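Visit report: Dundidard harbor maintenance yard, February

The Dundidard yard handles channel surveys, dredge repair and sediment testing for the inner harbor. Our group was met at 8:30 a.m. by Elínborg Bach, the survey lead, who ran the morning program.

The yard's main unit is the Vundero, a cutter suction dredge 58 meters long. It was in for replacement of the cutter head bearings and a section of the ladder. Work on the hull had not started. Bach expects the dredge back on station before the spring shoaling survey.

Buildings on the approach to the yard are brick and concrete, with paved ground between them.

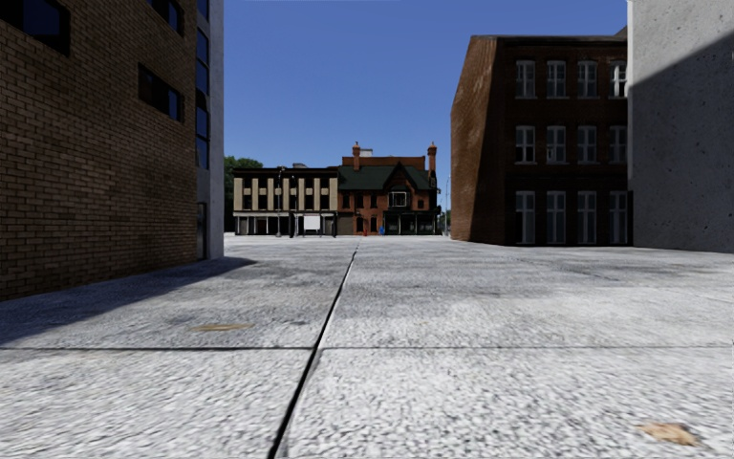 Survey office

Soundings are taken by multibeam from a small launch, the Rezende, and reduced to chart datum the same day. The last full survey of the entrance reach produced 3,719 cross-section points after thinning. Two shoals were found on the east side of the turning basin. The larger one extends 200 meters along the toe of the slope and will be dredged first.

Tide correction comes from a single gauge on the fuel pier. A second gauge is planned upstream, where the present correction drifts on the ebb. The walk from the office to the sediment lab follows the road, past a plain concrete wall and a run of cracked paving. 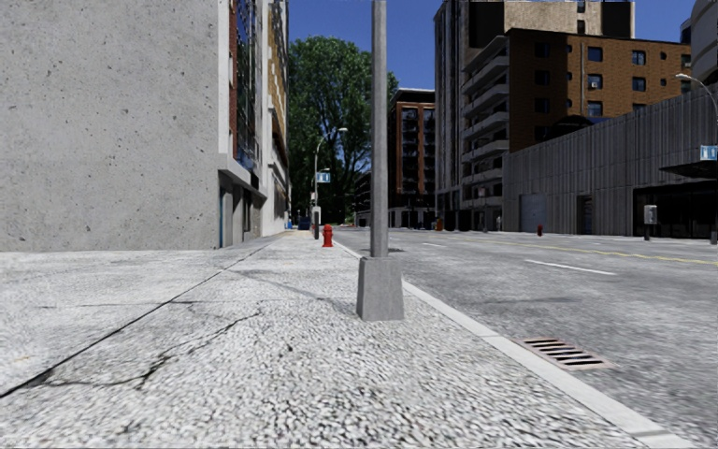 Grab samples from the basin are sieved and logged by station number. Of the current batch, 76 percent by weight is fine to medium sand, with the rest silt and a little shell. Material of that grade goes to the Wuvden placement site. Siltier loads are held for further testing, and the lab has a backlog of those.

Questions on barge scheduling were deferred to the afternoon session, which we did not attend. Bach will send the gauge records and the revised dredging sequence when the shoal volumes have been checked.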